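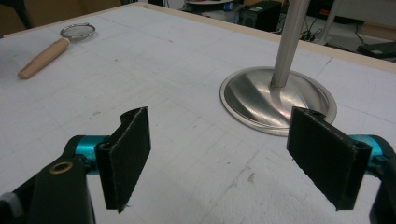 3. Gathering the demonstrations

3.1 Two ways of showing the same thing

When we began work on Nirkia, our hope was that one way of collecting examples would be enough, and that we could spend most of our effort on the model. We held on to that hope for rather longer than we should have done. The hand-held gripper was already familiar to most of us from the Kurkwood study, it is pleasant to use once your wrist has got used to the weight, and it has the great advantage that whatever its camera sees while a person is working is very close to what the same camera will see when the gripper is bolted to an arm. For simple picking and placing we would still recommend it warmly to anyone starting out.

What it does less well is anything that depends on the fingers themselves. A person closing two flat pads on a thin handle has to solve the problem in the way the pads allow, and a good deal of what that person knows about handles never reaches the recording. We therefore added a second way of collecting, in which the demonstrator wears a device on each hand and works more or less as they would at home (though a little more slowly, as everyone remarked on their first morning). The two sets of recordings were made on the same table and with the same objects, so that any difference between them could be put down to the way of collecting and not to the things being handled.

3.2 Objects and tasks

We kept the set of objects small and a touch awkward on purpose. A kitchen strainer with a wooden handle and a metal stand with a round, polished base appear in a large share of the recordings. The strainer is easy to lift by the handle and troublesome to lift anywhere else. The stand is tall for the size of its base, and demonstrators soon learned to move past it with some care. Shiny metal is also hard on a camera, and we wanted the model to meet reflections early, during training, and not for the first time in the tests.

The tasks were grasping the handle, lifting the strainer clear of the table, setting it down at a new angle, and moving an object from one side of the stand to the other. Each recording covers one task from approach to release. Demonstrators were told which object to move and where it should end up, and were otherwise left alone. We did try a written script in the first weeks of September, with the height of the approach and the order of the movements laid down in some detail, and we gave it up quite happily. The recordings it produced looked so much alike that the model learned one path and had very little to fall back on when it strayed.

Handles deserve a few words of their own. The pads have to arrive on either side of the wood at nearly the same moment, and low enough to take hold of something that is lying flat, and the last few centimetres of that approach are where good and poor demonstrations part company. We asked people to slow down there and to keep both pads in view.

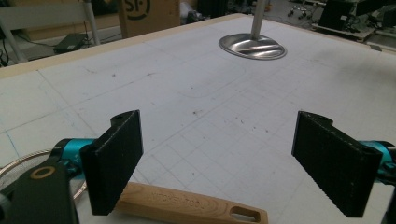 Mohandas Mudaliar wondered, on reading an early draft of this section, whether asking people to slow down might not teach the model to dawdle, and whether we ought to be throwing away the hesitant recordings altogether. It was a fair worry, and one we had shared. We trained once with the slow approaches left as they were and once with them resampled to an even speed, and the resampled set gave the steadier grasps. The hesitant recordings stayed in. A demonstrator who pauses, backs off and tries again is showing the model something it will badly need, and such moments are much harder to come by than clean ones.

3.3 Working with both hands

The hand-worn recordings were collected after the gripper recordings were complete, with a second camera placed to look down over the whole table. We had thought of them at first as a sort of supplement. They became a good deal more than that, and readers who have followed the Zumel work will not be surprised to hear it. People wearing the devices pass things from one hand to the other without being asked, and they use the idle hand to steady, to shield or simply to wait nearby. We made no attempt to discourage any of it. We also brought in a few plainer items, wooden sticks among them, so that demonstrators could get the feel of the devices before going on to the strainer.
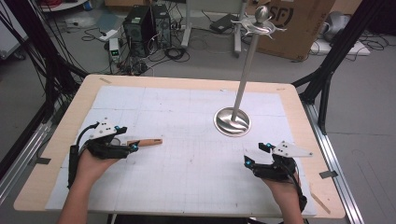
Figure 3. Hand-worn devices in use at the gridded work surface, with a short wooden stick held in the left hand.

3.4 Checking and dividing the recordings

In all we kept 2374 recordings, of which 812 were made with the hand-worn devices and the rest with the gripper. Azucena Ponce watched every one of them through from beginning to end and marked the moments of contact and release by hand, using the labelling tool from Ahuja. We set aside 200 recordings for testing before any training was done, taking them from both ways of collecting, and these were not looked at again until the model was settled. Recordings in which a cable crossed the view of the object were kept but marked, and we return to them in Section 5.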